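Keeping a shared worktop clear

Most benches fill up from the back. The wall edge gets the things that are plugged in, the middle gets whatever is being worked on, and the front gets mugs. After a few weeks there is a strip barely 20 cm deep left to work in. These notes come from sorting out the tables at our workroom in Cisinville, and most of them will do just as well for a kitchen table or a desk in the spare room.

Start with the cables

Unplug everything that can be unplugged and wipe the top before you put anything back. Leads that stay should run along the back, parallel to the wall, and drop off the table at one end only. Hook-and-loop ties are better than plastic ones on anything you move often. Leave a slack loop near the item itself so that turning it round doesn't pull on the plug.

Thin loose wires are harder than mains leads. Lay them flat, keep them in one direction and hold them every 75 mm or so with low-tack tape. Elango Venkataraman uses masking tape and writes on it where each wire goes.

Give small parts a tray

Anything that rolls, slides or looks like something else should sit on a tray or a base. Trays with feet are easier to pick up than flat ones, and crumbs and swarf can be brushed out from underneath. If the tray has recesses, keep one shape to one recess.

Number the trays on the front edge where you can read the number sitting down. A number on the lid is no use once the lid is off. We went up to 12 and stopped there, as the shelves won't take more.

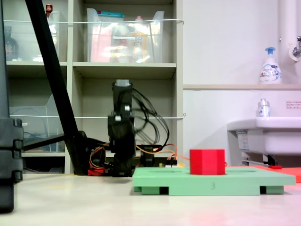
Green tray no. 3 with the red hexagonal block on top.

Plain colours help. A red piece on a green tray is easy to find again, and a black piece on a black mat is not. If all your trays came in one colour, a strip of coloured tape along the front will do.

Shelves behind the table

Open cubbies are good for things used daily and poor for anything that gathers dust. Put heavy items in the bottom row. Measure the opening before buying boxes: ours are Pisharody boxes, and the first lot was 5 mm too wide. Usha Kartha sanded the sides down in the end, but it took her an afternoon.

Poles and stands

Lamp stands and tripods take up more floor than you expect. Point one leg towards the table and keep the other two out of the walkway. Tighten the joints in February, when the heating has been on for a while and things have worked loose.

Cleaning a pale top

Warm water with a drop of washing-up liquid, then a dry cloth. For pencil, use a white rubber. Don't use scouring cream on a light surface, it leaves dull patches. Abimbola Ekpo gets tape residue off with a little cooking oil left on for ten minutes and then washed off with soap.

Felt pads under anything heavy, and check them when you move it.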